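Cell Notebook, Sink Station
November 2020
Entry by: Lorraine Kettle
Reviewed by: Slamet Krishnan
Subject: Finger pads, wrist camera alignment and cable dressing on the sink cell

1. State of the cell on arrival

The cell was handed over in powered-down condition with the brakes set. The previous entry, made by S. Krishnan, recorded intermittent slip during the sponge pick and two stops on the left arm with the message "wrist camera timeout." Neither item had been closed. The slip was recorded only on the sponge. The bowl and plate routines had been completing without remark.

The controller log was copied to the Verkovora share before any other work was done. It holds 447 logged picks since the April rebuild, of which 72 carry a retry flag. Most of the retry flags fall late in the log, and the sponge accounts for the greater part of them. I have not tried to separate the causes from the log alone, as the retry flag does not distinguish a slip from a missed approach.

2. Finger pads

The gripper fingers are the printed black type with the long slot, fitted with the grit pad supplied in sheet form by Skorkeron. The pad is bonded to the finger and a thin strip of the same material runs down the meeting face. On inspection the strip had frayed along its edge. The pad itself was still rough to the touch and was still held at its corners.

The following was done:

Fingers removed as a pair and marked L and R on the inside face with paint pen. They are not interchangeable after wear and have been swapped by mistake once before.
Residue cleaned from the mounting faces with alcohol and a lint-free wipe. Dish soap had dried in the screw recesses.
Pads examined and left in place. New pads are on order through Stockdale and have not arrived.
Loose fibers on the seam strip trimmed with a flush cutter. The strip was not lifted.
Fingers refitted, screws started by hand, then tightened in alternation with the short driver.

After refitting, the fingers were closed under low current and checked against a back light. The tips met first and the faces closed downward from there, as intended. With the fingers the other way round a gap opens near the shoulder, which is a useful check for anyone who has lost the markings.

The trimmed strip should be regarded as a temporary measure. It will fray again. When the new pads come in, both fingers are to be done together, and the gripper is to be re-zeroed afterward — the pad thickness enters directly into the closed position.

3. Closed position and grip force

The zero was taken again with the fingers closed on themselves, then with the steel gauge between the tips. The encoder reading at zero was entered as 159 counts. The old value has been left in the parameter file, commented out, in case a comparison is wanted.

Grip force for the sponge was reduced by one step. S. Krishnan had raised it in an attempt to stop the slip, and it is my view that this contributed to it. A sponge pinched hard near its end spreads above and below the fingers, and the part below then bears on the inside of the slot and pushes outward. With the lower setting the foam still enters the slot but the pinch stays where it was taken. The setting for the bowl and the plate was not altered.

S. Krishnan does not fully agree with the above and has asked that it be noted. His reading is that the approach height is the larger cause, the fingers arriving too low on the sponge. The approach height was therefore left as found, so that only one thing has been changed at a time.

4. Wrist camera

The timeout was reproduced twice by moving the left wrist through its full roll with the camera streaming. Both times it occurred near the end of travel, in the same direction. The connector at the camera end was seated. The connector at the forearm end was not fully home, and its retaining clip had been left off. It was reseated and the clip fitted. The wrist was then rolled end to end at slow speed, then at working speed, with no further timeout.

The camera bracket was found to be slightly rotated. Its correct position is with the gripper housing showing as a level bar along the lower edge of the view and the closed fingers rising from the middle. This was restored, the bracket screws were given a small amount of thread lock, and a witness mark was drawn across each head. Anyone finding a mark out of line should stop and record it before correcting it.

Exposure was left on automatic. The stainless basin remains a difficult surface for the wrist view. Reflections from the walls of the basin move with the arm, and the drain loses its outline when the arm is moving. A fixed exposure was tried, and it improved the basin at the cost of the countertop. The Hallora calibration routine expects automatic exposure in any case, so no further time was spent on this.

5. Cable dressing

The loops below the arms were longer than they need to be. The loop at the elbow was shortened and secured with hook-and-loop ties at the existing anchor points. No zip ties are to be used on the camera cables. At full reach over the basin the cable should hang slack without touching the counter edge, and this was checked by hand with the arm unpowered before it was checked under motion.

Cables hanging toward the storage bin were left for the present. They carry no load and do not foul the arms in any of the current routines, but they are untidy, and they will be in the way if the tray is ever moved forward. To be rerouted at the next planned stop.

6. Mounting and level

The frame bolts were checked with the torque wrench and none moved. The arms were then brought to the reference pose and the head camera view was compared with the stored reference. The basin sat in its expected place. The drain was used as the common point, being the one feature that does not get put back somewhere else after cleaning.

The countertop was wiped down and the props were set out again for the standard layout: detergent to the left of the faucet, fruit plate in the back right corner, sponge brush to the right of the basin, bowl on the pink plate at the left. The props should be returned to these places at the close of each session. The detection thresholds were tuned on this layout and the results shift noticeably when the detergent is moved.

7. Test run

A short run was made with the reduced grip force. The sponge pick was performed first, then the move above the basin with the fingers closed, then the bowl approach. L. Kettle was at the stop button and S. Krishnan at the console. No slip was observed and no timeout was logged. A short run is not sufficient to close either item, and both stay open until more than 300 picks have been completed without a camera fault. 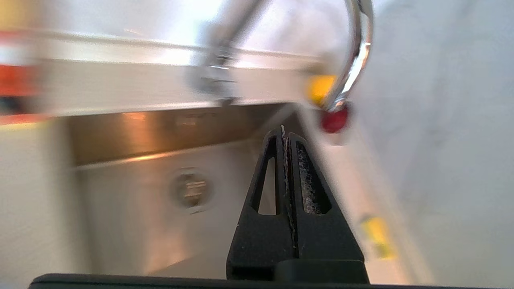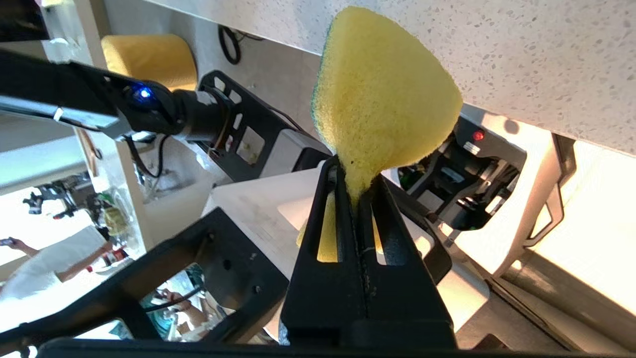
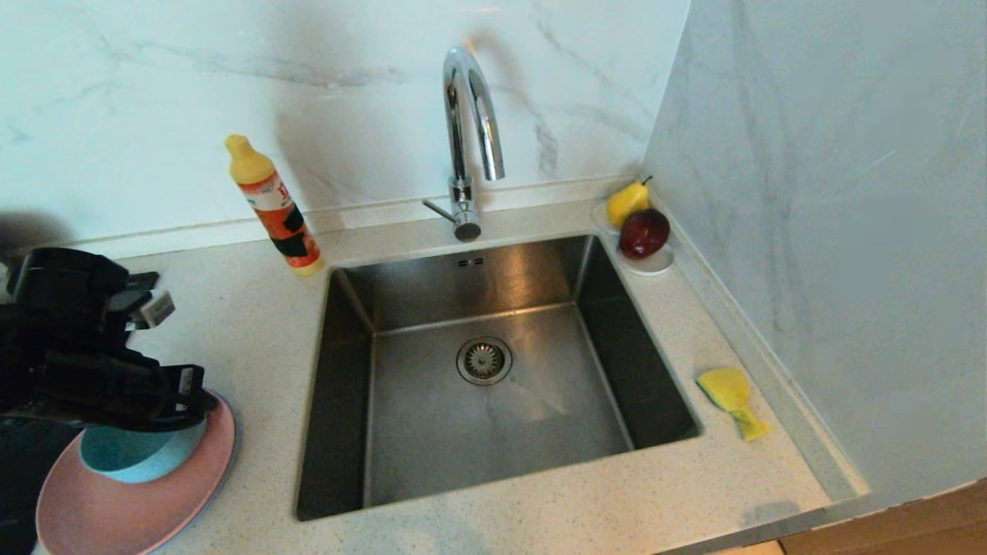
Sink cell. First: closed fingers at the basin, wrist view. Second: sponge in the grip, wrist view. Third: sink and standard layout, head view.

8. Open items

Finger pads, both sides: awaiting delivery. L. Kettle to fit.
Sponge approach height: to be tried one step higher once the present grip setting has a full session behind it. S. Krishnan.
Cables near the bin: reroute at next planned stop.
Parameter file: the commented zero value is to be deleted after the pads are changed, together with the two older ones above it whose origin is not recorded.
Spare forearm retaining clips: none left in the drawer. Please add to the Stockdale order before it is sent.

Cell left powered down, brakes set, fingers open. Key returned to the cabinet.

L.K.

Addendum, S.K.: Read and agreed except as stated in section 3. The short driver has been returned to the sink cell toolbox and should stay there — it is the only one that reaches the lower finger screw without removing the camera bracket.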